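Keeping a Steel-Lined Mug Nice

I drink way too much coffee (ask Tadhg Brophy, who shares my workshop in Genville), so I've gotten fussy about my mugs.
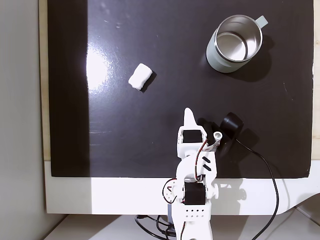
Baking soda is my go-to for brown stains. One spoonful, hot water up to the rim, and leave it while you go do something fun!
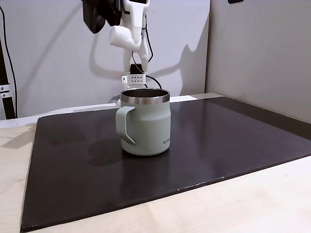
The sage-green mug with the steel rim.

Skip the scouring pad, please. I ruined a good one that way back in April and I'm still a little sore over it. A soft bottle brush does fine, and go easy on any printed lettering. 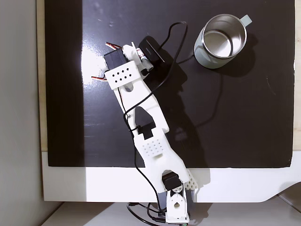 Oh, and glossy black surfaces show every speck of dust, so I wipe mine with a barely damp cloth before I set a mug down – then a dry one right after. 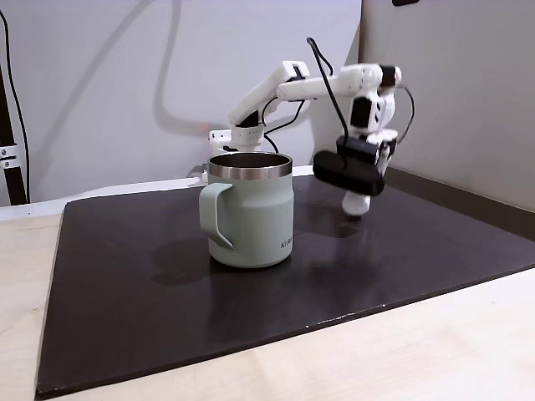 Getting Rid of Old Coffee Smell

White vinegar, a good swish, rinse twice. Leave the lid off overnight.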